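Demonstration collection (robot learning)

Demonstration collection is the gathering of recorded examples from which a robot's control program is trained. A person carries out a task by guiding the robot or a matching hand-held gripper, and the motions are stored along with camera images. The program later learns to produce similar motions from similar images.

Methods

In teleoperation, the operator moves a distant or nearby arm through a controller. In kinesthetic teaching, the operator pushes the arm itself. Hand-held collection leaves out the arm and uses only the gripper, so it can be done in homes, shops and offices. The Fivthorpe set, assembled under Ginette Lacroix, combined the first and third methods and covered 38 tasks, with 200 recordings planned for each.

Wrist view

Many collections rely on a small camera mounted at the wrist or gripper. It keeps the fingers and the object close together in view, but a large object can hide most of the room behind it. In the view shown, a smooth, pale cylindrical object takes up the center and right, and a black jaw with a toothed edge reaches in from the left. Navarro, a later set, added 2 fixed cameras to each station for this reason — the wrist images were kept as the main input.
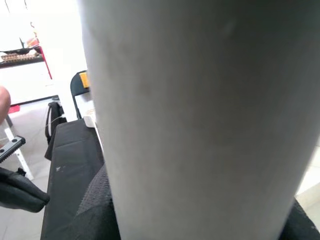

Review and labeling

Recordings are usually checked before training. At Irkier, reviewers sorted them into 4 groups: complete, complete with a correction, incomplete, and unusable. Corrected attempts were kept, as they show how to recover from a poor grasp. Zonex, the software used for the review, stores the task name and the operator's notes with each recording. Trimming of idle time at the start and end is done in the same step.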